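I've wanted someone else to do my washing up since I was 9, so when Otis Gallagher rang from Stoltau and said his machines were "nearly ready for your kitchen", I was on the train before he'd finished his sentence!

Otis has logged 2117 practice runs this year, mostly picking things up and putting them down again. I asked about ironing. He laughed for quite a long time.

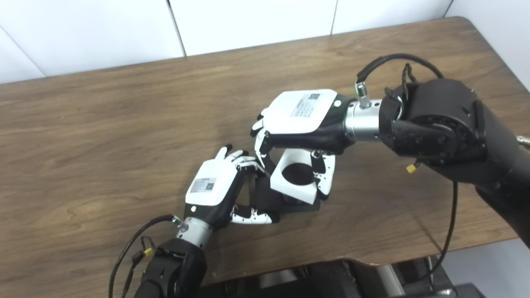
My own test for any household robot is the jam jar, a job that needs one hand to hold and the other to twist. Wheels and cameras are the easy bit, says Otis - it's fingers that eat the money. I can believe it, having seen a right hand curled over a white cube from above while the left reached in from the other side, thumb stretched out along the table. My gran did that with a pudding basin and never gave it a thought.

Blagoje Gashi, who runs the packing floor at Rondelau, is less smitten. He'd take a machine tomorrow if it could fold a box flap (his people do 1375 boxes a shift), and he's still waiting for a demo.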